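Gultance Bimanual Handling Project
Progress report to Vimstead, second reporting period
June 2019
Prepared by Valentin Delorme

Status

Work package 2 (remote-control demonstrations) is open and on schedule. Work package 3 (policy training) started early on partial data. Work package 1 closed in the previous period and is not covered except where its hardware caused delays.

Demonstrations recorded to date: 922. Of these, 600 passed review and have been released to the training group. The rest are either waiting for review or rejected. The contract target for the end of the work package is unchanged.

Remote-control setup

Operators drive both arms from the Jekier console. The left and right controllers map one to one to the left and right arms, with position scaling set at 50 percent for fine placement and full scale for travel. Scaling is switched with a foot pedal. The earlier thumb switch caused small jumps in the commanded position when pressed and was retired.

Gripper opening is recorded as a continuous value. In the first period it was stored as open or closed only, which made the recordings unusable for soft or round items. Older recordings have been kept in the archive but are not included in the totals above.

Clock drift between the console log and the head camera was found in week three. Both streams are now stamped on the same machine. Affected recordings were corrected where the offset was constant and dropped where it was not.

Hand guiding

Direct hand guiding of the arms was tested as an alternative for the sorting task. It gave smoother paths near the containers, but the operator's hands and forearms blocked the head camera for much of each recording. We will use hand guiding only to set start poses and to teach approach angles over container rims. All task demonstrations will continue by remote control.

Sorting task

The sorting task uses a tray and two baskets on a white tabletop. Items start mixed, and the operator moves them one at a time to the container named in the prompt. The order of items is left to the operator. Basket positions are changed between blocks of recordings and are written into the block header.

Rim contact remains the most common reason for rejection. The wrist hardware is wide compared with the smaller basket, and operators lose sight of the fingers once the gripper is lowered inside. In the view below, the left gripper is in the dark brown basket with a small yellow item beside it, and a marker and an apple are still on the green tray. The hardware hides most of the basket interior from the head camera. Operators have been told to use the wrist view for the last part of the descent.
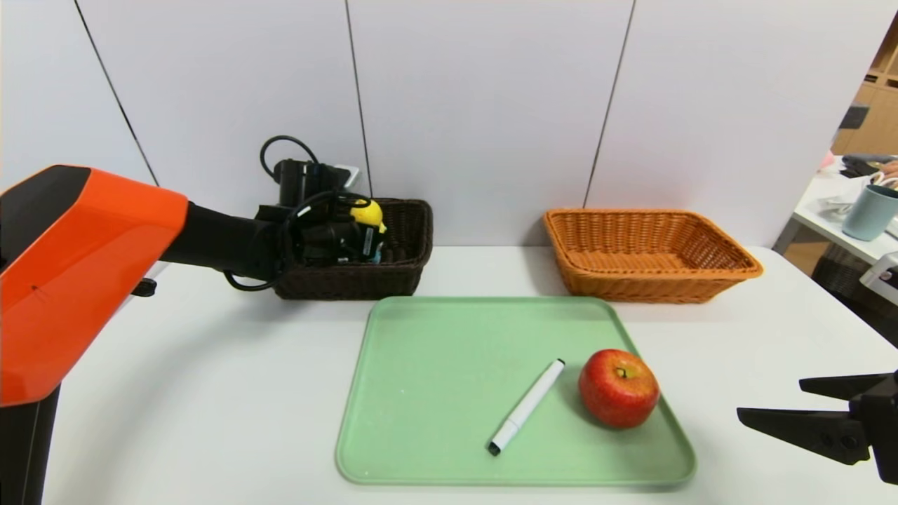 Review and rejection

Each recording is checked by one reviewer who did not operate the arms. A recording is rejected for a dropped item, hard contact with a rim or the wall, a missing camera stream, or a pause long enough to suggest that the operator was waiting for instructions. A second reviewer checks a sample from each block. Disagreements have mostly concerned pauses, and the written rule now gives a limit in seconds.

Open issues

Cable slack at the left wrist. The loops are long enough to catch on a basket rim during sideways moves. Bailly has supplied a shorter harness, to be fitted at the next service stop.

Operator training. New operators need 19 practice runs before their recordings are accepted for review. The figure was set in the first period and will be revisited with the current rejection data.

Next period

Complete the review backlog, fit the new harness, and record the two-arm handover variant. The first policy evaluation on the sorting task is planned for September. No change to the budget is requested.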